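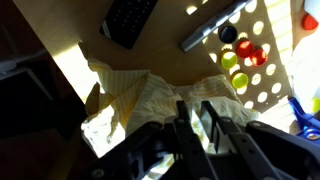 Issue 11

# Renting a table at the Trarnberg indoor flea market: common questions

These are the questions that come in most often from people who want to sell at the market, along with a few from buyers. The rules are the same in both halls unless an answer says otherwise.

## Booking

**How do I book a table?**

Fill out the paper form at the front desk or send an email with your name, phone number and what you plan to sell. Murray Beaudoin handles bookings and answers most emails within two days. A table is yours once the fee is paid, and we do not hold tables on a verbal promise.

**What does it cost?**

A table is $40 for the day. A half table is not available, but two sellers may share one as long as both names are on the form. Wall spots cost the same as center spots.

**Can I pick my spot?**

You can ask. Returning sellers get first choice until the end of the month before the market, and after that spots go in the order the forms come in. There are 161 tables between the Bowen hall and the smaller back hall, so a request for "near the door" is hard to promise.

**What if I have to cancel?**

Cancel at least 7 days ahead and you get a full refund. After that we keep the fee unless someone on the waiting list takes the table. You may also pass the table to a friend – just tell us the new name before setup.

**Is there a waiting list?**

Yes. The June market nearly always fills up, and the list for it is long. The winter ones are easier to get into.

## What you can sell

**What is allowed?**

Used household goods, clothes, books, records, toys, tools, small furniture and handmade items. New goods are fine if you made them yourself or if they make up a small part of the table.

**What is not allowed?**

No weapons, fireworks, live animals, alcohol, tobacco, car tires or opened cosmetics. Recalled baby gear may not be sold, and that includes older cribs with drop sides. Check the model before you bring it, as we will ask you to put it back in your car.

**Can I sell food?**

Only with a county permit, and only in the Bowen hall, where there is a sink. Jars of jam, honey and pickles need a label with the ingredients and the date they were made. Coffee is sold by the kitchen, so please don't sell it at your table.

**Can I sell electrical items?**

Yes, if they work. A test outlet is on the post beside the kitchen hatch, and buyers are free to use it. Mark anything sold for parts with the words "for parts" on the tag.

**Do I need to collect sales tax?**

That depends on how often you sell and what you sell. We can't give tax advice. Regular sellers should check with the state.

## Setup and the day itself

**When can I get in?**

Doors open to sellers at 6:30 a.m. and to buyers at 9. Please be unloaded by 8:30 so the fire lane can be cleared. If you have not arrived by 8:45 and have not called, the table may go to someone else.

**Where do I unload?**

Use the side entrance on Stastness Street. There is a ramp, and two carts that everyone shares. Unload first, park second, then come back and set up.

**What size are the tables?**

Six feet by 30 inches. You get the table and one chair. A clothing rack may stand at the end of your table if it does not stick out into the aisle.

**Should I bring a tablecloth?**

It's up to you. Small things such as jewelry and coins are easier to see on a plain dark cloth. Cloths should not hang to the floor on the aisle side – people catch their feet in them.

**Is there power at the tables?**

Only along the north wall. Ask for it on the form and bring your own cord. Cords across an aisle have to be taped down.

**Can I leave early?**

Please stay until closing at 3 p.m. Packing up early blocks the aisles and makes buyers think the market is over.

**What about things I don't sell?**

Take them home. The dumpster behind the building belongs to the hall and is not for market leftovers. The Trekatia thrift shop sometimes sends a van at closing and takes clean clothes and dishes, but not books or large furniture.

## For buyers

**Is there an entry fee?**

No.

**Do sellers take cards?**

Some do. There is no cash machine in the building, so bring small bills.

**Can I return something?**

Sales are between you and the seller. The market does not handle refunds or disputes over price.

**I lost something at the market. Who has it?**

Jasper Brouwer keeps the lost and found at the front desk. Items stay there until the next market, and after that they are given away. Keys and wallets are held longer.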